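Breakfast station test (gripper evaluation)

2 min read | Print | E-mail

The breakfast station test is a bench procedure for comparing robot grippers on household controls. It was drawn up at Trosia and is used mainly with the Skaritero two-finger gripper and the Prorix three-finger gripper. The test object is a mint-green appliance with a hinged lid, a saucepan and two ridged metal knobs.

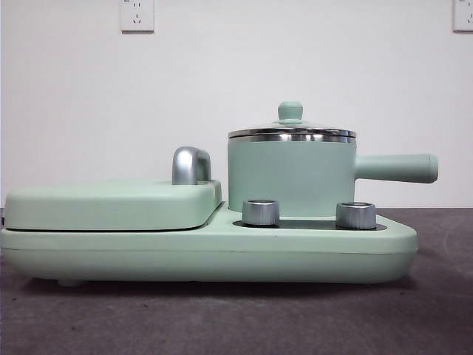 A full series consists of 40 trials per gripper, covering lid lifting, pan removal and knob turning. The arm and controller stay the same throughout – only the gripper is changed. Fingertip pads are replaced between series.

Start position

Each trial begins with the hinged lid closed, the pan lid seated and the pan handle pointing right. A fixed side camera records the position.

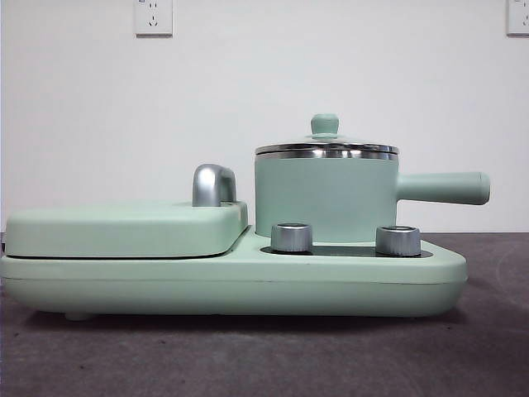
Scoring

A trial fails if the grip slips or the base shifts. Knob turns are scored separately. The Stankevičius variant adds a time limit of 67 seconds.

Shares: 113 | Comments: 2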